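Notebook, Wednesday, shelf-life claims on the Hestow glue

Second go at the wood glue that Hestow says keeps for 1,000 days unopened. I don't believe it and would like to be shown wrong on our own bench. 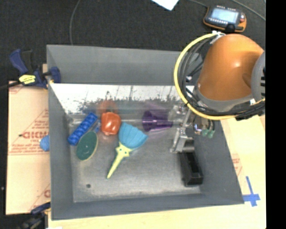 The claim comes from a sheet Soo-ah printed out and pinned over the sink. It gives the 1,000 days and then, in smaller type, "under recommended conditions." No conditions listed. I wrote to them in August and got back the same sheet.

What we have: 2 bottles from the same carton, bought together, sealed until this morning. By the date stamp they are 889 days old, so well inside the promise. For comparison, a fresh bottle of Drurnar, which costs less and makes no claims at all.

Bottle A poured fine. Slightly yellow, smell normal. Bottle B had a skin on top and came out in strings. I stirred it with a dowel and it loosened up some, but I would not put it on a chair I meant to sell.

Glued lap joints in maple offcuts, same clamps, same overlap, left on the rack by the window. Will pull them tomorrow afternoon with the hanging scale. Target is 600 newtons before anything lets go. That number is Milovan's, from a job he did years ago, and I have never seen where he got it. Using it anyway so the results line up with the last batch.

Milovan Grgić's view is that B froze at some point in the store's back room and the age has little to do with it. Could be. It would also explain any bad bottle anyone ever complained about, so I'm not giving it much weight until he can tell me what frozen glue looks like under a strip test. He says grainy. B is stringy. We left it there.

Soo-ah Wang asked why I don't just throw out anything over a year old. Fair question. Mostly I resent paying twice.

Things wrong with this test before I start:
- One bottle good and one bad is a coin toss.
- Offcuts are from different boards. Grain is close, still not the same.
- Scale was last checked against the Mindstead weights, and those have rust on them.
- I already think I know the answer.

If A holds and B doesn't, all I've learned is that the date stamp can't tell me which bottle to trust. Might be enough to stop buying by the carton.

To do: label the joints properly this time (pencil rubbed off the last lot). Ask for the carton's batch code. Wash the dowel, it's stuck to the lid.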